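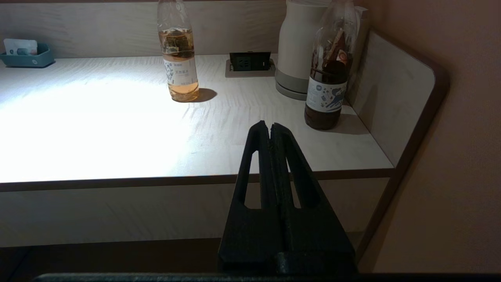

# indley-desk: data card and shopping notes

Last updated: 2025-04-15

Hi! I keep this card next to the Indley desk recordings so anyone planning a similar setup can see what we bought, what we skipped and what I'd put money into next time. The recordings are short tabletop sessions with one arm and a two-finger gripper, all at the Hutov room.

## What to budget for

The arm eats most of the money and you already know that, so I'll talk about the rest. Get spare fingers (we keep 6 pairs, and I'd order 20 if the quote from Drudevside hadn't gone up in March). Get a second wrist camera before you think you need one. Ours had a two-week lead time and I sat there twiddling my thumbs!

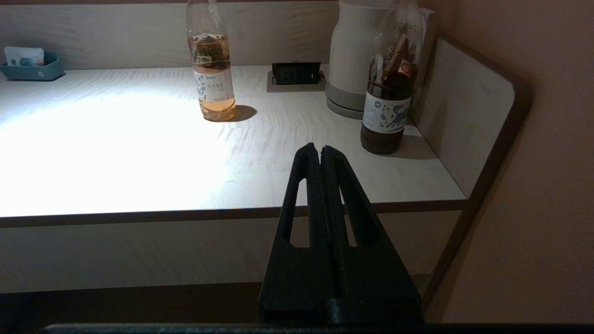
Lighting is the line I cut and now regret. Put in for two decent lamps with diffusers, plus proper clamps. Props, on the other hand, cost next to nothing: drinks bottles and kitchen stuff do fine.

## Still on the wish list

- wrist mount with quick release
- longer camera cable
- six more storage drives (Doležal is asking for a bulk price)

## Contact

Ctibor Doležal handles orders, I handle the files.

## Comments

**mirela_k:** Did you lease the arm or buy it? Our finance people want to lease everything.

**tallgrass:** +1 on spare fingers. We budgeted for one set and lost a month.

**indley-desk:** @mirela_k bought! The lease only made sense for under a year.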